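Two-Arm Bagging at a Packing Bench: Effects on Task Allocation and Staff Roles
Project report, Work Systems module
Mathis Bailly and Solène Joly

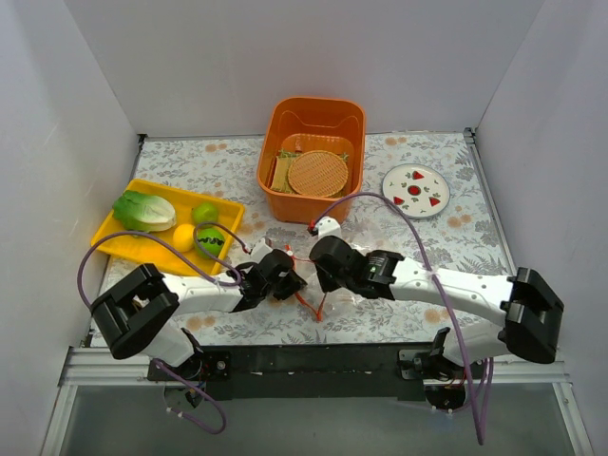 1. Background

Charpentier packs mixed produce and small household goods for local delivery. At its Pramthorpe site the packing is done at benches, and until this year every bench was run by hand. The firm has now put a pair of robot arms on one bench to handle goods and soft plastic bags. Our project looked at how the work of the people near that bench has changed. We did not measure the arms against a target speed, as the supplier, Skuvholm, is doing that separately.

2. The task

An order reaches the bench as a pick list. Goods are presented in open bins and trays, and fruit and vegetables of different sizes may share a tray. The bag is the hard part of the job. A clear bag has no fixed shape once it is crumpled, it shows whatever is under it, and its surface reflects the lights. Two grippers are used so that one can hold the film while the other works on the opening or the strip.

Rigid items such as plates cause less trouble in planning but need more care in placing. Woven items bend, and the packers told us they treat them much as they treat the bags.

3. Method

We interviewed 14 members of staff: packers, line leads and the two technicians who cover the site. Each interview followed the same question sheet. We also spent nine shifts at the benches, noting who did what and when a person had to step in. Notes were coded by each of us separately and then compared. Where we disagreed on a code, we kept both and marked the entry. There were 33 such entries, most of them on the line between "checking" and "correcting".

4. Findings

4.1 Work that moved

Opening and holding bags is the job packers were most willing to give up. Several described sore thumbs by the end of a shift. On the automated bench, the packer now sets out the goods, clears the surface and watches the run. Hand work has dropped. Standing time has not, and two packers said their backs were worse for it.

4.2 Work that appeared

Someone has to lay out the tray so that the grippers can reach each item. This was not in any job description before the change. It is done by the packer, learned by trial, and passed on by word of mouth. Cable checks at the start of a shift are also new. They were meant for the technicians but are done by packers when the technicians are on the other line - the rota allows for this, the pay grade does not.

4.3 Stops

When a run stops, the packer may clear the bench but may not restart the arms. A restart needs a line lead to sign in to Zodness, the site's scheduling software. Line leads saw this as a fair safeguard. Packers saw it as waiting, and at busy times they finished the order by hand at the next bench. These orders are logged as automated, so the site's figures overstate what the arms do. We could not say by how much.

5. Limits

One site and one automated bench were studied. Staff knew why we were there. No night shift was covered, and agency staff were not open to interview.

6. Recommendations

Write tray layout into the packer role and train for it. Allow trained packers to restart after a simple stop, with the lead informed through Zodness. Log orders finished by hand under their own code. Provide a perch seat at the automated bench.

A follow-up visit is planned for December, when order volume is at its highest.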